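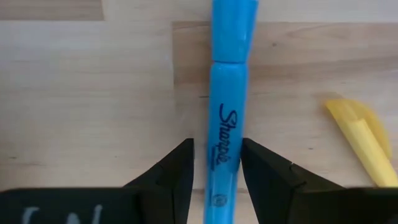

腕部相机视角，夹爪两指位于蓝色Sharpie荧光笔两侧

二月份,本工位完成了一次较完整的检修与重新标定,现将过程整理如下,供本人日后查阅,亦供使用同类设备的同行参考。此前关于底座安装和供电的内容已另文记述,本文不再重复,仅涉及夹爪、腕部相机、料盒定位和日常维护四个部分。

检修的起因是抓取成功率下降。工位承担的任务较为简单,即从桌面拾取各色记号笔和荧光笔,放入透明料盒。调度程序采用Tikari,运行记录由其自动保存。检修前最后一批记录共318次抓取,翻阅失败条目后可以看出,失败多集中于笔身与桌面木纹平行、且夹爪需旋转较大角度的情形。笔在闭合过程中被一侧手指先行推动,随后偏转,最终只夹住笔帽边缘,或完全脱出。

一、夹爪手指

首先检查两指的对中情况。断电并确认机械臂已由支架托住之后,拆下两侧手指,清理安装面。左侧安装面有少量残留的螺纹胶,用塑料刮片除去,再以无纺布蘸取酒精擦拭。金属刮刀不宜使用,安装面一旦划伤,手指的贴合就难以恢复。

装回时依照Partanen的安装说明,先将螺钉带上而不拧紧,令夹爪缓慢闭合于一支标准圆棒,待两指自行贴合后再交替拧紧。笔者以往习惯先拧紧一侧再装另一侧,此次对照记录,偏移很可能由此而来。重新安装后以塞尺复查,指尖两侧间隙一致。

指尖磨损亦一并检查。右侧指尖内缘略有发亮,尚未影响夹持,暂不更换,已在维护表中注明,下次检修时优先查看。

闭合力设定同时作了调整。荧光笔笔身为塑料,力过大时圆形笔身容易向外滑出,力过小则在抬升阶段下坠。现行设定较原值降低一档,闭合速度亦相应放慢。需要提醒的是,修改夹持力之后必须重新确认“已夹住”的判定阈值,否则程序会将空夹误报为成功。该项在Tikari的设置页中与夹持力分列两处,容易遗漏。

二、腕部相机

手指位置变动后,腕部相机的手眼标定应视为失效,须重新进行。标定板平放于桌面中央,机械臂依次移动至21个位姿,每处停稳后采集一次。位姿应包含足够的倾斜和旋转,若全部为垂直俯视,解算结果在高度方向上往往不可靠。

第一次解算的残差偏大。经查,标定板一角略有翘起,系存放时受压所致。更换标定板底衬并重新采集之后,残差恢复正常。相机支架的紧固螺钉也有轻微松动,已一并处理,并以记号漆在螺钉头与支架之间画线,日后目视即可判断有无位移。

近距离取像时,指尖会进入腕部相机的视野,这一点在设定识别区域时应予考虑。本工位的做法是为两指和夹爪本体制作固定遮罩,识别程序不处理遮罩以内的像素。手指重新安装后,旧遮罩与实际轮廓已有偏差,须重新绘制。笔者起初忽略了这一步,程序便将指尖边缘判作笔身的一部分,给出的抓取角度随之出错,为此耗去半个上午。

桌面木纹亦对识别有一定干扰。拼接处的深色细缝与笔身边缘方向相近时,检测框会沿缝隙延长。曾考虑铺设单色垫板,后因垫板边缘会妨碍低位抓取而作罢,改为在识别参数中提高对颜色饱和度的权重。对蓝、绿、粉等颜色的笔,该办法已经够用。

三、料盒定位

料盒为市售透明收纳盒,壁面略向外张开,口沿为卷边。透明材料给深度测量带来的困难已有许多文章讨论,此处仅说明本工位的处理方式。料盒位置不依赖深度数据,由固定相机识别其口沿轮廓,再与预先存储的尺寸匹配。料盒每次取走清洁后,应放回桌面同一位置,允许有小幅偏差,超出时程序会暂停并提示。

放置点设在盒内,投放高度以夹爪不触及口沿为准。检修前,夹爪右侧外缘曾数次擦碰盒沿,致使料盒逐渐移位。重新标定后,将接近路径改为先升至安全高度,平移到位后再垂直下降。 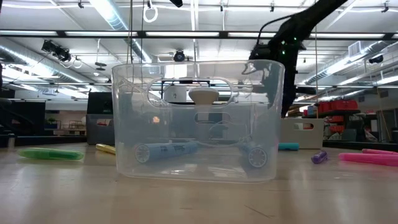 路径改动之后的验证分为3轮进行,每轮将散放的笔重新摆放,有意覆盖不同朝向和远近位置,包括紧邻料盒外壁的位置。紧邻外壁的笔最难处理,手指张开时可用空间有限。现行规则为:若笔与盒壁距离不足以容纳手指,则由夹爪先以闭合状态将笔轻拨至开阔处,再行抓取。该动作速度应取低值,圆笔易滚,拨动过快会越过识别区域。

顶部照明也在此阶段作了核查。桌面和盒壁均会映出灯管的长条反光,固定相机若自动调整曝光,盒沿轮廓会时有时无。现已将曝光和白平衡改为手动,并在相机支架旁贴有设定值标签。房间灯光若有更换,该值须重新测定。

四、线缆与日常维护

机械臂外部走线沿臂体固定,腕部应留有足够余量,以满足全行程旋转。此次检查发现,靠近腕关节的一处扎带过紧,线缆外皮已有压痕,遂剪去,换用较宽的魔术贴束带。线缆由Custico供货,同型号备有一根,暂存于工具柜下层。

Heikki Saarinen审阅了检修记录,并提出两点意见。其一,手指、相机、遮罩三项应列为联动项目,任何一项变更均须依次复查其余两项。其二,每次标定所得参数应连同当时的软件版本一并存档,不宜覆盖旧文件。两点均已采纳,写入维护表。

现行的例行检查共4项,于每日开机后、正式运行前进行:

手指螺钉与相机支架的标记线是否对齐;
腕部线缆在慢速全行程旋转中有无拉紧;
桌面和料盒壁面有无污渍;
以一支已知位置的笔试抓,核对夹持点偏移。

试抓偏移如连续两日朝同一方向增大,即应停机检查手指安装,不应以软件补偿代替。笔者过去确曾以修改偏移量的方式维持运行,短期有效,但其他朝向的误差会随之加大,最终仍须拆检。

尚未解决的问题有一项。短粗的笔横卧时,识别给出的中心点偶尔偏向笔帽一端,夹起后笔身下垂,投放时姿态不稳。初步判断与笔帽和笔身之间的色差有关,拟在Itov的标注工具中补充一批短笔样本后再行训练。训练所需的原始记录已经导出,标注工作正在进行,有结果后将在本文末尾补记。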